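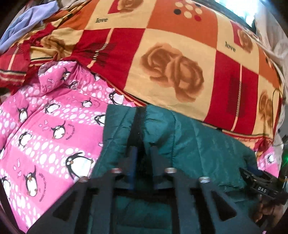

Does the rose bedspread need to come off the bed before we sort the rest? Leave it on until the clothes and the loose bedding are off, then strip it last.

Sun 19 September

Bedroom textiles, Halla flat. Plan for the day was to try the Jedholm folding order (outerwear, then quilts, then spreads) on a bed in ordinary use. I have doubts about the Jedholm sheet. It assumes every layer can be told from the next one at a glance, and whoever wrote it must own plain bedding.

What we have: checked spread in orange, deep red and cream with big brown roses and "love" printed on it in script. Red ruffle at the side. Pink penguin quilt, bunched up where it meets the spread. Something pale blue heaped in the corner, not sorted yet. Dark green quilted jacket across the middle.

The jacket goes first according to the sheet. Fine, no argument. But the sheet says "fold in thirds," and a puffy jacket in thirds springs back open. Halves and then a loose roll would be my guess. Zukley's storage notes say 10 minutes under a flat weight will settle it -- I'll believe that when I see it.
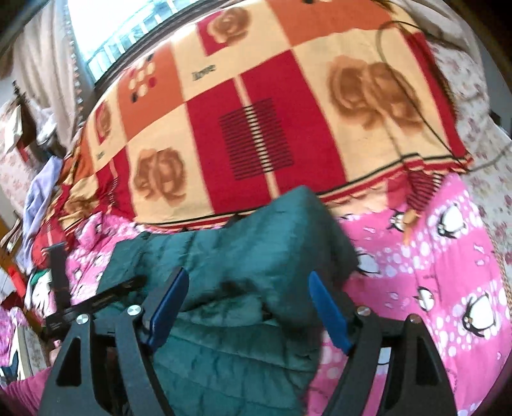 Green jacket, bunched, rose spread behind.

Stitched channels run across the jacket, so try folding along those. If that does no better than thirds, drop the step.

Bag question still open. The Hegedűs bag weighs 340 g empty and is sold as big enough for a spread plus a quilt. I doubt it, with the ruffle. Would rather give the spread its own bag and put the quilt on the shelf -- less pulling things out in October when the heavy bedding gets swapped round.

To do: find out what the pale blue thing is. Check the ruffle gathers for loose thread before anything gets washed. Ask Jedholm where "thirds" came from.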